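Visit to the Joltska Packing Hall, Callville

In August a delegation from our institute was received at the Joltska distribution site in Callville. The visit was led by Manee Chantharasri, who is responsible for the packing hall, and opened at 9:30 a.m. with a short safety briefing at the gate.

The hall was reorganized last year. Goods arrive from the Pemon warehouse in cartons and are sorted into open bins, which are set out on tables at working height. Ms. Chantharasri explained that the earlier system of deep crates had required staff to bend repeatedly — a frequent subject of complaint — and that gray bins with sloping walls were chosen after a trial lasting 4 months.
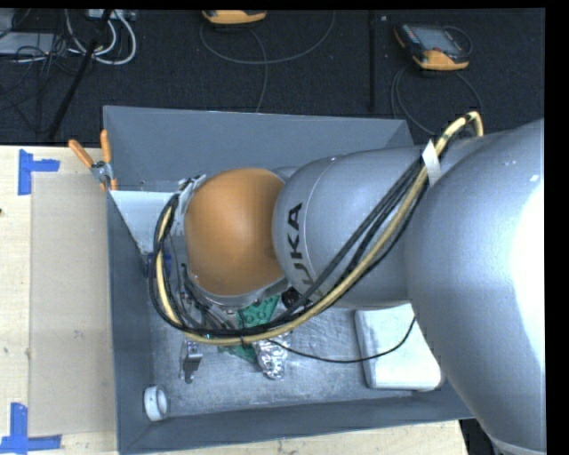

Small boxed items are kept apart from bagged goods until the final check. The site ships 1,000 parcels on an ordinary day and employs 46 people over two shifts. Labels are applied at a separate counter near the loading doors.

After lunch, Pao-chu Tang presented the returns area, where opened boxes are inspected and either restocked or sent back to the supplier. Members of the delegation asked about noise levels and floor cleaning, and written answers are to follow. The delegation thanks both hosts for their time and left the site at 3 p.m.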